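Marianna Tokarz had been waiting all week to talk about fingertips. "I know, I know, it's a weird thing to be excited about!" she laughs. Her group at Toneck has been trying out hands for a small-parts sorting job, and she has strong feelings about every one of them.

The first round was a plain two-finger gripper. "Super dependable," she says. "You give it a box, it picks up the box. But small round parts kept rolling away, and we'd spend the afternoon chasing them." After that came a suction cup (no good on anything narrow) and then the hand with fingers and a thumb, which did 126 picks on its first full day. "I went home and told everybody. My mother got a phone call."

Capacitors are still her favorite test. They're smooth, they roll, and they end up pointing every which way. "If the thumb comes in too early it pushes the part off, so we slowed it down, and wow, what a difference." 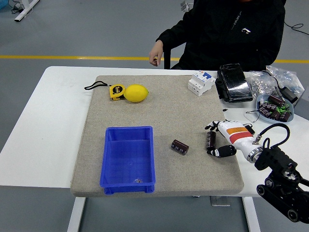 "The wrist angle matters just as much, and I really didn't see that coming," she goes on. "We'd been tuning finger force for days when we should have been tilting the hand a little." Next she wants to swap the controller and run the same parts all over again.

Comments (3)

Trevor Kennedy: Did you try softer tips on the two-finger one? Ours got a lot better.

Teresa Dudek: Loved this. More about the wrist please!

Marianna Tokarz: @Trevor we did, up to a point. Harder ones are next on my list!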